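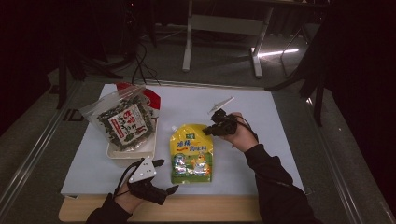
Hand-held gripper demos for food packets: your questions

13/01/2025

I get a lot of the same emails about the Ukano project, so I finally put my answers in one place. If yours isn't covered, write to me anyway!

So what is the method, in plain words?

A person does the task while holding a gripper in each hand, and we record it. Later we train a policy on those recordings and run it on a two-armed robot. I do plenty of the recording myself (my wrists will vouch for that). The task set we call Bristach is all about sorting and moving food packaging: seasoning pouches, bags of dried stuff, a white tray, that sort of thing.

Why not just drive the robot remotely?

We tried it for most of July and I was slow and grumpy. With the grippers in my own hands I can feel when a bag starts to slide, and I fix it without thinking. Those little fixes are what I want in the data. With the remote setup I mostly froze and waited.

Why packets? Aren't boxes easier?

Way easier, and that's the trouble. A box keeps its shape. A plastic bag folds, shines, slumps over its neighbor and hides half the label, and the shine moves when you do. Our first model, trained on boxes only, was hopeless with shiny bags. I still think packets are the best cheap test there is.
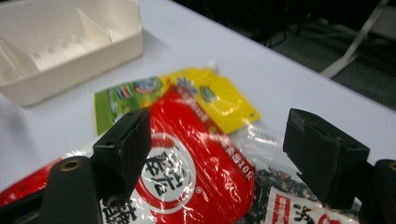 Dalia Renwick

How much data did you need?

The version in our report used 400 demonstrations. I'd love to tell you that's the magic number, but we stopped there when the schedule ran out. What I can say is that mixing up the starting layout helped more than adding extra runs of the same layout. I was surprised by how big that gap was, and we repeated the training to be sure.

How long is one session?

I cap mine at 15 minutes and then take a break. When I'm tired I start scooping at things, and the policy learns to scoop too. You really can see it copy your bad habits!

Do the piles have to be messy?

Some of them, yes. I used to line everything up neatly, and the robot got very good at neat tables and nothing else. Now I let packets overlap, and I switch which one ends up on top.
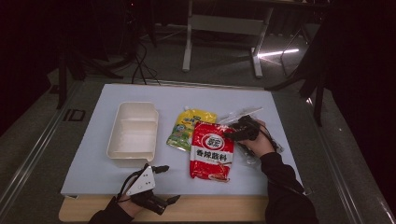

I also leave the tray in different spots between runs, even if it's only a small shift. It's dull work, but the Zein runs, where we skipped it, did noticeably worse on new layouts.

Can I get the recordings?

Not yet. We're still checking the labels, and I'd guess the Trendeck subset will go out first. Email me and I'll add you to the list.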